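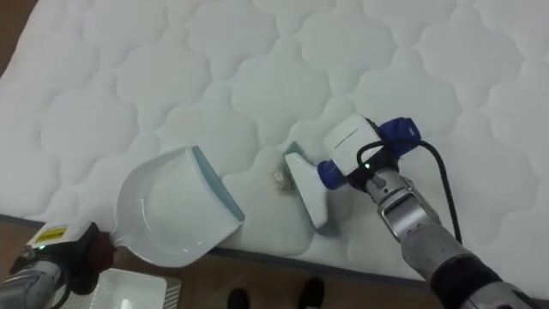
Brush and dustpan practice on the mattress, Fludstead robotics club.

06/09/2026

I have been helping out with the student robotics club in Fludstead long enough to have heard every version of the question parents ask at the door, and the one I hear most often is when the students are going to build something exciting. I understand it, I really do. They have seen the big arena matches online, the ones with sparks and shouting, and then they come up our stairs on a club night and find a bunch of teenagers bent over a laptop, arguing about how to sweep a mattress.

I would like to make the case for the mattress.

Our students picked the sweeping project themselves last November, after we came home from the Zornerov meet near the bottom of the table (38 teams, and I will let you guess which end of the list you'd have to start from to find us quickly). We had a machine that could stack blocks beautifully as long as every block was exactly where it had been during practice. One of the students said on the ride home that her little brother could do better with crumbs in a bed, and somehow that stuck. By the time we stopped for fries it was a plan.

Sweeping is a lovely problem for a young person, because everybody already knows how to do it and hardly anyone has ever thought about it. One hand has to hold still while the other one moves. The pan has to press down enough that nothing slides under the lip, and a soft surface gives way when you press it, so pressing harder can make things worse. Our students spent the better part of a month on that one point, and they came out of it with opinions about cushions that I suspect they will carry for life.
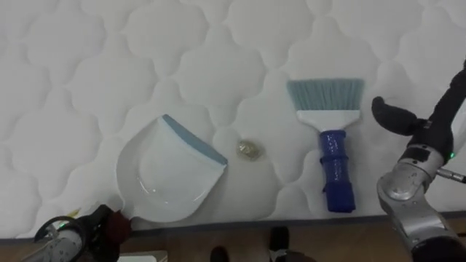
Fine, but a kid can't put a dustpan on a college application, wrote Bélanger under my last piece on the club's page, and went on to say that other clubs in the region are winning trophies while ours cleans house. I have thought about that comment more than I'd like to admit – it was politely put, and there's something in it. A trophy is easy to explain to a stranger. I was on a winning team myself once, a very long time ago, and I still know exactly which shelf the cup is on.

But I also remember that I didn't touch the machine that won it. Two older boys did, and the rest of us carried boxes and cheered. That is what worries me about building a whole club year around one match. The pressure to win pushes the work toward whoever is already good at it, and the quieter ones drift off to paint the banner. With the sweeping project there is always another small question lying around for someone to pick up. We have 18 students this year, and every one of them has had a turn at running the arms and a turn at writing down what went wrong.

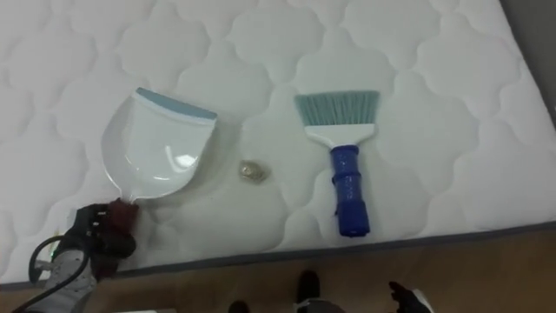

Money comes into it too, and I don't think we talk about that enough when we talk about school-age robotics. A season at the Cukance league costs a club like ours $2,000 before anyone has bought a single meal on the road, and our families are not all in a position to shrug at that. The arms we have, and we take good care of them, but what goes in front of them can come out of a kitchen drawer. A hand brush with a blue handle and a little crumpled ball of something will keep a group of fourteen-year-olds busy for an entire evening, and if they want a harder problem the next week they can choose something smaller, or flatter, or a different shape. I like that they learn to make the task harder on purpose. Adults are not always good at it.

I'm not against competitions, and I'd hate for anyone to read this that way. We'll go back to Zornerov, and I expect I'll lose my voice there as usual. What I would ask of the people who run these events, and of the parents who pay for them, is to leave some room in the year for work that has no scoreboard. Give a prize for the best notebook, if there must be a prize. The students have filled roughly 200 pages so far with sketches and crossed-out guesses, and some of it is the clearest writing I have seen from them in any subject.

And do come up the stairs and watch for a while, even if it looks slow. Bring a chair, though, as we are always short of them. 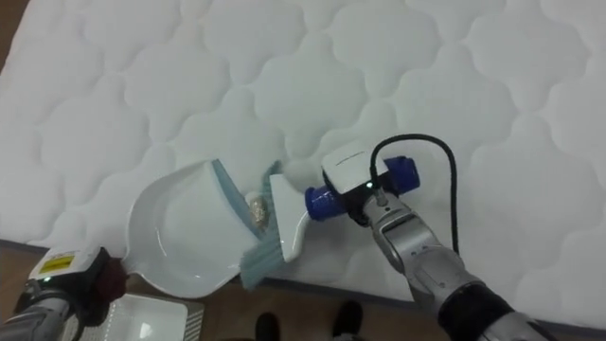

A wad of gold-colored foil at the lip of the dustpan, with the brush behind it.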